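Ticket: Manuscript word count wrong after scene merge, chapter 16 eating itself
Product: Trivcombe (desktop, novel template)
Opened by: Abdelkrim Amrani
Opened: 16/12/2025
Status: Resolved, with grumbling

Original report

I write mystery novels. The current one is called Drarkovwood and it is late, so please read this with the urgency of someone whose editor has stopped using exclamation points in her emails.

Yesterday I merged two scenes in chapter 16. Scene A is the detective, Farouk, arriving in Altport by ferry. Scene B is Farouk talking to the harbor master. Before the merge, the chapter showed 3,915 words. After the merge it showed 2,350. The text on screen looked complete. I scrolled through it twice, and Farouk got off the ferry both times.

Then I exported to a document file, and the export also had 2,350 words. The whole ferry trip was gone. Farouk was suddenly in an office, being offered tea by a man he had never met. My wife read it and said it was the best opening to a chapter I'd done. I would still like the bug fixed.

What I tried before writing in:

Closed and reopened the project. No change.
Rebuilt the index from the Tools menu. The count went up to 3,915, stayed there long enough for me to feel clever, and went back to 2,350 when I saved.
Copied the chapter into a new project. The ferry trip didn't copy.
Went for a walk.

Reply from support

Hi Abdelkrim, thanks for the detail. Could you click anywhere in the ferry part and tell us what the status bar says at the bottom left? Also, did scene A have a label or a color on it in the outline?

Reply from Abdelkrim

Status bar says "Note (inline)". In the outline scene A was gray, with the label "Maybe". I label most things "Maybe". It's a habit from two books ago.

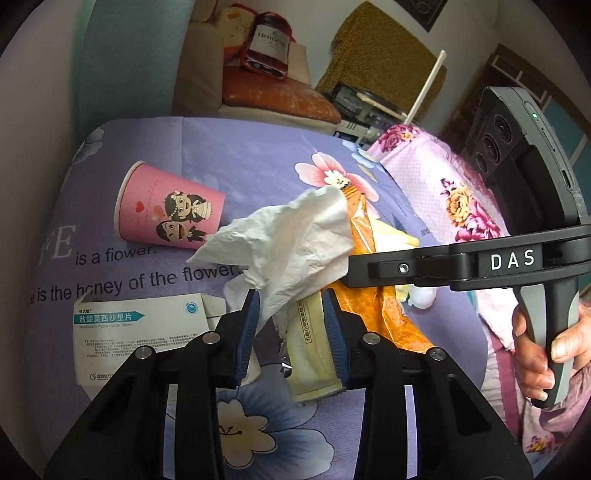

I should add that the harbor master scene has no label at all, and that one survived. If the software is passing judgment on my confidence, I'd like to know where to turn that off.

Reply from support

You're closer than you think. In your project the "Maybe" label has "Treat as note" switched on. Scenes with that setting are left out of exports, and out of the word count after a save. Normally the outline shows a small warning when you merge a noted scene into a regular one. The warning didn't appear for you, and we can reproduce that here. It goes missing when the first scene in the merge is the noted one.

The count of 3,915 before the merge was a second problem. The chapter total was including noted scenes until the first save after a label change. It shouldn't have.

To get the text back:

1. Make a backup copy of the project.
2. Open chapter 16 and select the whole ferry section, from the first word to the last.
3. Choose Format, then Convert Note to Text.
4. Save, then check the count.
5. Open Project Settings, Labels, and turn off "Treat as note" for "Maybe".

Reply from Abdelkrim

Steps 1 to 4 worked. Count is 3,915 after saving, and it's still 3,915 after closing and reopening. The export has a ferry in it.

Step 5 was more of an education. When I turned the setting off, the manuscript total went up everywhere. I had "Maybe" scenes in chapters I consider finished, including one where the victim's sister explains the entire plot to a dog. My beta readers never got that scene. Two of them told me the ending came out of nowhere, and I wrote them a fairly stiff email about close reading. I'll be sending another email.

One leftover: in chapter 9 there's a scene that the outline lists as 200 words, and when I open it, it's blank. Same bug?

Reply from support

Different cause. That scene has only a comment attached to it, and the outline counts comment text if the scene body is empty. Open the Comments pane and you should see it.

Reply from Abdelkrim

Found it. It's 200 words from me to me, dated July, on why this scene has to be written before anything else. Still blank. Not your department.

You can close this.

Closing note from support

Missing merge warning and pre-save chapter total both logged for the next update. Comment text in outline counts logged as a separate request. Until the update is out, check the label on the first scene before merging.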